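Home | Talks | Articles | Contact

Sleep timing and evening light: speaker notes
Trotura wellbeing sessions, February

Slide 1. Open with the body clock. Light reaching the eye in the evening delays melatonin. Define "phase delay" before going on.

Slide 2. The Biro diary study: 151 adults, sleep logged over 23 nights. Self-reported, no control group. Say so early.

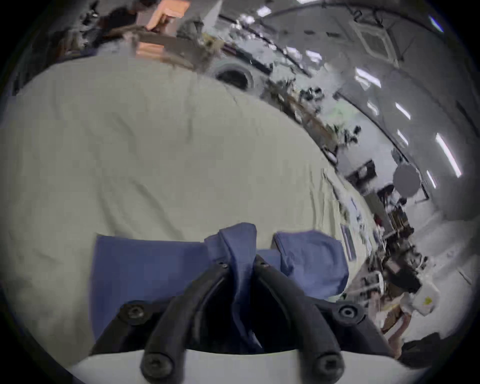 Blue fabric on a pale grey-green sheet.

Slide 3. Main result. Those who dimmed their lamps 2 hours before bed recorded shorter times to fall asleep. Median only; the spread was wide. Pause for questions on method.

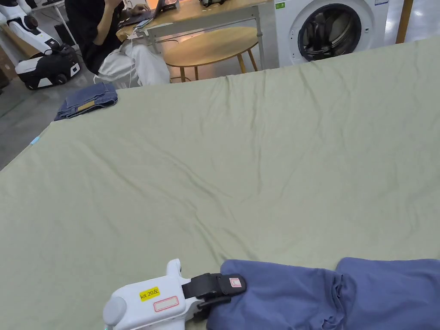 Slide 4. Bedroom conditions
Keep to temperature, noise and bedding weight. The Ifans survey had around 300 replies and did not separate shift workers. Do not combine it with the Biro figures. 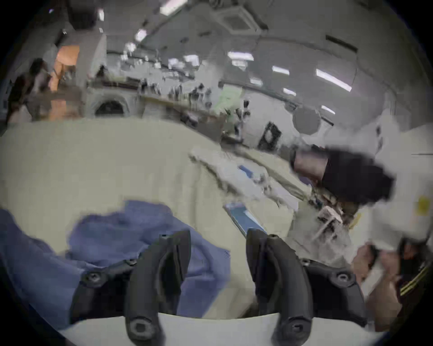
Slide 5. Practical points
Fixed rising time. Daylight before 9 am. No caffeine after lunch. Refer long-term insomnia to a GP.

Comments
"Does the lamp result hold for screens?"
"Slide 3 needs the range as well as the median."

Related
Naps and shift work
Reading a sleep diary
Wokach notes: caffeine timing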